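집게가 닫히기 직전, 소프트웨어가 하는 일
과일 담기 작업으로 본 양팔 로봇의 인식과 계획

2025년 2월 14일 금요일

로봇 팔로 과일 하나를 집는 일은 오래된 과제다. 위치를 알고 있고 주변이 비어 있으면 대부분의 팔이 해낸다. 브렐빌(Brelville)의 소프트웨어 업체 타바레스(Tavares)가 지난 12월부터 매달리고 있는 문제는 조금 다르다. 과일이 그릇 안에서 서로 기대어 있고, 팔이 두 대이며, 손목 카메라가 물체에 가까워질수록 볼 수 있는 범위가 좁아진다.

타바레스는 로봇을 만들지 않는다. 시중의 팔을 사다가 그 위에 올릴 제어 스택을 만든다. 스택의 이름은 이르니크(Irnik)다. 인식, 계획, 제어, 기록 도구로 나뉘어 있고 각 부분은 따로 교체할 수 있다. 기자가 찾아간 날에는 인식 모듈의 새 버전을 시험하고 있었다.

이르니크의 인식 모듈은 카메라마다 다른 역할을 준다. 고정 카메라는 작업 공간 전체를 보고 물체의 대략적인 위치를 잡는다. 손목 카메라는 마지막 접근 구간을 맡는다. 두 카메라의 결과가 어긋나면 거리에 따라 가중치를 바꾼다. 팔이 멀리 있을 때는 고정 카메라를 믿고, 가까워지면 손목 쪽으로 비중을 옮긴다. 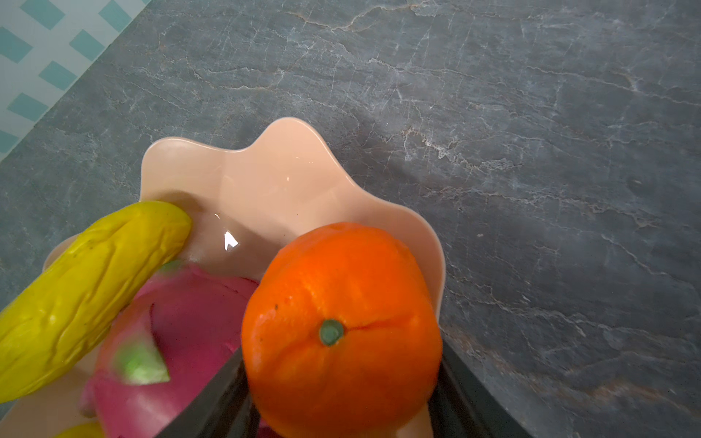 비중을 옮기는 시점은 초기 버전에서 가장 많은 오류를 낸 부분이다. 너무 일찍 옮기면 손목 카메라가 아직 목표를 제대로 보지 못한 상태에서 경로를 고친다. 너무 늦게 옮기면 고정 카메라의 오차가 그대로 손끝까지 간다. 개발팀은 처음에 고정된 거리값을 썼다가 버렸다. 지금은 목표 물체의 윤곽이 손목 영상에서 얼마나 잘 이어지는지를 점수로 매기고, 그 점수가 기준을 넘을 때만 비중을 바꾼다.

가림도 문제다. 집게가 물체 양옆으로 내려오면 손가락이 물체의 일부를 덮는다. 인식 모듈은 손가락의 모양과 현재 벌어진 폭을 알고 있으므로 그 영역을 계산에서 뺀다. 남은 영역만으로 물체의 중심과 방향을 추정하는 방식이다. 둥근 물체는 이 방법으로 충분하다. 긴 물체는 끝이 화면 밖으로 나가면 중심이 한쪽으로 치우쳐 계산되는데, 이때는 접근 전에 고정 카메라가 잡아 둔 길이를 불러와 보정한다.

분할 모델은 생각보다 작다. 큰 모델을 쓰면 경계가 더 깨끗하게 나오지만 제어 주기를 따라가지 못한다. 개발팀은 손목 영상을 초당 30회 처리하는 것을 하한으로 정했고, 그 안에 들어오는 모델 가운데 경계 오차가 가장 작은 것을 골랐다. 빠르게 움직일 때 생기는 흐림에 대비해 학습 자료에도 흐린 영상을 일부러 섞었다.

계획 모듈로 넘어가면 질문이 바뀐다. 무엇이 어디에 있는지보다 어느 것을 먼저, 어느 팔로 집을지가 중요해진다. 이르니크는 그릇 안의 물체들 사이에 '기대어 있다', '위에 있다' 같은 관계를 그래프로 만든다. 다른 물체를 누르고 있는 것부터 빼고, 받치고 있는 것은 나중에 뺀다. 관계가 불확실하면 순서를 정하지 않고 다른 각도에서 한 번 더 본다.

팔의 배정은 그다음이다. 규칙은 단순해서 가까운 팔이 가져간다. 다만 두 팔의 예상 경로가 겹치면 한쪽이 기다린다. 기다리는 팔은 멈춰 서지 않고 카메라가 쓸모 있는 시야를 얻을 수 있는 자리로 옮겨 간다. 이 대기 동작을 넣은 뒤로 다시 보는 횟수가 줄었다고 개발팀은 설명한다.
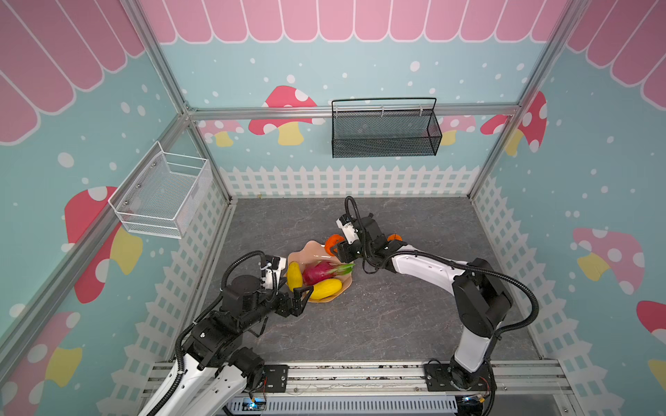 충돌 검사는 계획 모듈에서 계산량이 가장 많은 부분이다. 팔의 링크는 미리 만들어 둔 캡슐 모양으로 단순화하고, 벽과 레일은 평면과 상자로 처리한다. 까다로운 것은 모양이 정해지지 않은 부품이다. 두 팔 모두 검은 케이블이 링크를 따라 늘어져 있고, 오른팔에서는 팔꿈치 관절을 감아 돌기까지 한다. 케이블의 위치는 관절 각도만으로 계산되지 않는다. 이르니크는 케이블을 직접 모델링하는 대신 그 부근의 캡슐을 두껍게 잡는다. 뒷벽 레일에 걸린 검은 철망 바구니처럼 속이 빈 물건도 꽉 찬 상자로 취급한다. 바구니 안에 물건을 넣는 작업이라면 윗면만 따로 열어 준다.

이런 처리 탓에 갈 수 있는 경로가 막히는 경우도 있다. 개발팀은 그 손해를 감수하기로 했다. 경로를 못 찾으면 로그가 남고 사람이 볼 수 있지만, 케이블이 걸리면 하루치 시험이 날아간다.

배경 무늬도 시험 조건에 들어 있다. 단색 바닥에서만 학습한 분할 모델은 대리석 줄무늬나 물방울무늬 앞에서 경계를 잘못 긋는 일이 잦았다. 분홍색 과일과 분홍색 벽 그림이 한 화면에 들어오면 색에 의존하는 모델이 먼저 흔들린다. 타바레스는 무늬가 많은 판을 깔아 둔 채로 시험하고, 결과를 단색 배경과 나란히 기록한다.

제어 모듈은 상대적으로 짧게 끝난다. 계획에서 받은 경로를 따라가다가 손목 카메라의 보정값이 들어오면 끝점을 조금씩 옮긴다. 한 번에 옮길 수 있는 폭에는 상한이 있다. 인식이 한 프레임 틀렸다고 팔이 튀는 일을 막으려는 것이다. 집게는 설정한 폭까지 무조건 닫지 않고 모터 전류가 기준을 넘으면 멈춘다. 기준값은 물체 종류별로 표에 적혀 있으며 현재 9종이 등록되어 있다.

개발자들이 가장 많은 시간을 쓰는 곳은 기록 도구다. 시도가 한 번 끝날 때마다 영상, 관절 각도, 모터 전류, 계획 모듈이 내린 결정이 하나의 시간축에 묶여 저장된다. 재생 화면에서 시간 막대를 끌면 그 순간의 관계 그래프와 비중 점수가 함께 바뀐다. 실패한 지점에서 인식 모듈만 새 버전으로 바꿔 다시 돌려 볼 수도 있다. 팔을 움직이지 않고도 결정이 달라지는지를 확인할 수 있으므로, 수정안은 모두 이 단계를 먼저 거친다.

회귀 시험용으로 골라 둔 기록은 현재 117건이다. 예전에 한 번이라도 문제를 일으킨 상황만 모았다. 새 버전은 이 기록을 전부 통과해야 실제 팔에 올라간다. 기자가 방문한 날 시험하던 버전은 2건에서 걸려 있었다. 두 건 모두 긴 물체의 방향을 반대로 읽은 경우였고, 개발자들은 화면에 두 기록을 띄워 놓고 보정에 쓰는 길이값이 언제 갱신되는지를 찾고 있었다.

타바레스는 다음 시험을 비르빌(Virville)에 있는 두 번째 작업장에서도 돌릴 계획이다. 조명과 카메라 높이가 브렐빌과 다르다. 카메라 보정 절차는 아직 절반이 수작업이며, 작업장이 늘어나기 전에 이를 자동화하는 것이 이번 분기의 남은 일이다.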